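Haltmont furniture workshop moves to bigger hall in February
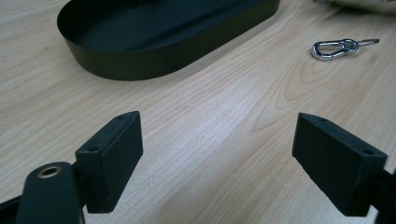

The furniture workshop Wysocka will leave its old rooms on the canal side of Haltmont in February and move to the former bakery hall near the bus station. The owner, Bronisława Stępień, confirmed the move to the town council this week. The new hall has 161 square meters on the ground floor, which is enough for the saws, the drying racks and a small shop with its own door to the street. Wysocka is known in the town mostly for kitchen and dining tables in light wood, with the fine brown grain left easy to see under a smooth finish. Such tables will stay the main product, Mrs. Stępień said, but the workshop also wants to take more repair work, for which it had no space until now.

The move was planned for last autumn. It was delayed because the floor of the bakery hall had to be made stronger before heavy machines could stand on it. The building company Tradusmont finished this work before the holidays, and the electrical inspection was passed at the second try.

"We have customers who wait four months for one table, and I do not like to tell them this on the phone," said Mrs. Stępień. "In the old place we could not turn a long board without opening the window."

Two new workers will be hired, one of them for the repair work. The workshop will also offer evening courses in sanding and oiling for people who want to renew old furniture at home. One evening costs 40 euros, with the oil and sandpaper included. Participants can bring a small piece of their own, for example a stool or a shelf.

The neighbors of the hall had asked about noise. According to the town council, the large saws may run only until 5 p.m., and deliveries must use the back yard. The café Nedetetti, which shares this yard, has agreed to the plan.

The old rooms on the canal go back to the town. It is not decided yet who will rent them next. Orders can be made at the old address until the end of January.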